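Subject: Re: [javley-users] Wrist view only for thin objects?
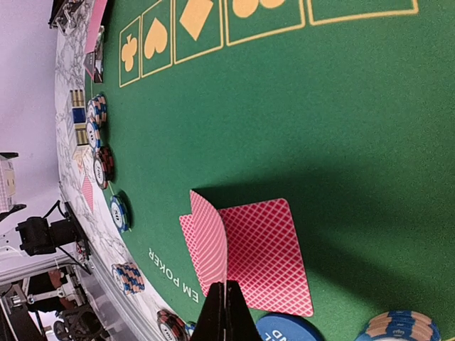
Wrist view on the poker table, fingers closed under a bent card.

Hello all,

On the list it was written:

> Did the Clisico policy learn cards from the wrist view alone,
> or do you also feed it the overhead view? With 300 demos ours
> pushes the card and never gets under it.

Wrist view alone. We trained first with 300 demos as you did, and the success stayed low. With 1000 demos it came to 70 percent on single cards. The bigger change was the action chunk: we cut it to 4 steps, so the policy can correct when the card begins to bend.

Cards that lie on other cards are still difficult for us. The patterned backs look very similar and the policy often chooses a wrong edge. I would be glad to hear if the Debnath depth branch helps with this.

The config is in the Javley repository, under cards.

Best regards,
Skandville manipulation group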